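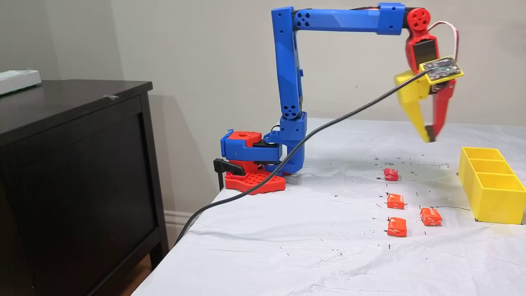 How to set a candy table for a small party

Every September my sister-in-law Beatriz Ramalho has a birthday for her two children together, and the candy table became my work. I have done it now several times and I made most of the mistakes already. In this page I write how I do it, so that you can copy it or change it for your own house.

What you need

– one table, the size of a normal desk is enough
– a white plastic sheet, a little longer than the table on all sides
– wrapped candies, in one or two colors
– small paper bags
– low bowls or plates
– tape and a pair of scissors

Step 1. Cover the table

Wipe the table first. Crumbs under plastic look like stones. Lay the sheet with the folds pointing up, then smooth it from the middle to the outside with the flat hand. If the folds stay strong, leave the sheet open over a chair the evening before. I don't recommend an iron, I lost one sheet like this.

Tape the sheet under the table and not on the top. Small children pull on everything that hangs, so on the side where they stand I fold the plastic under the edge completely.

Step 2. Choose the candy

I buy only wrapped candy for the table. It can be touched by many hands and what stays can go back in the jar. Red and orange wrapping looks very good on white, also in a dark room. Light yellow almost disappears.

For 30 guests I buy 200 pieces. This gives six for each bag and 20 for the bowls. Check the ingredients before you buy, and ask the parents for allergies when you send the invitation. For children under four I don't use hard candy at all, they get a small toy from Plilberg, the shop near the station.

Step 3. Try the arrangement with a few pieces

This is the step I skipped in the first years. Before you open all the packages, put only a few candies on the sheet and move them. A loose line is pleasant, pairs are pleasant too, but a perfect grid will be destroyed by the first child. Go to the door and look from there. Then sit down and look again from the height of a child – the back row is often hidden behind the bowls.

Step 4. Fill the bags

Put all the empty bags standing in rows and fill them by rounds: one candy in every bag, then again one candy in every bag. When I filled them one by one I always lost the number. Fold the top two times and close it with a short piece of tape.

My neighbor Endang Kwok writes the names on the bags before she fills them, and she is right, because the pen makes holes in a full bag.

Step 5. Put out the bowls

Keep the bowls low and only half full. I keep the rest of the candy in the kitchen and fill again after the cake. Leave a free place at the front of the table, so the children can put down their cup.

At the end

Lift the sheet from the four corners and carry it outside with all the wrappers in it. If it is still good, wash it with warm water and a little soap, hang it over the bath and roll it when it is dry. A rolled sheet has no folds next year.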